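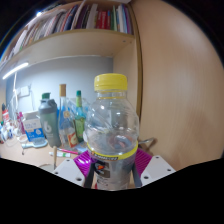

What is included in the price of the Brimum kit, and what must a group supply itself?

The price covers two hand-held gripper tools, one camera mount for each, spare finger pads and a year of repairs by mail. Groups supply their own cameras, storage and computer, together with the household objects they wish to use.

The answer above has been added to the list's help page, as the same question has now reached the office from several member groups. The rest of this message replies to the points raised by the Hiltorstead group, whose message is quoted in part below.

> We have read the offer from Falurau and are inclined to take one
> kit on trial. Before we do, we would like the list's view on three
> matters. First, the quoted price is 978 per kit, while the sheet
> sent in spring gave 800. Which one holds for members? Second, are
> the finger pads suited to smooth round objects such as drink
> bottles, or only to boxes and flat items? Third, the older Dzene
> tool that we have on loan is heavy to hold over a long session.
> Is the Brimum any lighter in use?

On price, both figures are correct. The lower one is for the tools alone, without the repair plan or the spare pads. Falurau has confirmed in writing that members may order on either basis, but the repair plan cannot be added after delivery. Groups that expect daily use are advised to take the full kit.

On the pads, the ribbed type is the one intended for bottles, jars and other round goods. It is fitted as standard. The reviewers used it in ordinary rooms, on desks and kitchen counters with other belongings left in place, and found that a low hold on a plastic bottle was steady as long as both pads met the sides evenly. Thin-walled bottles should be approached slowly - the trigger has a short travel, and a quick pull will dent them. Very small items such as pens call for the narrow tips, and these are sold apart from the kit.

On weight, the reviewers preferred the Brimum to the Dzene for sessions of more than 18 minutes. For shorter sessions they saw little to choose between the two. The Dzene has the better grip surface on the handle, and this point has been passed on to Falurau.

Two limits should be noted. The screws in the finger housings need to be checked before each session, and the instruction booklet does not say so clearly. The supplier also gives a delivery time of 22 working days, and groups with fixed start dates should order with that in mind.

Hiltorstead may proceed with a trial order under the usual terms. Other groups wishing to join the same order should write to the office, not to the list, and state which basis they have chosen and the delivery address. Orders will be placed together at the end of July.

Equipment Review Office
Jul 1, 2020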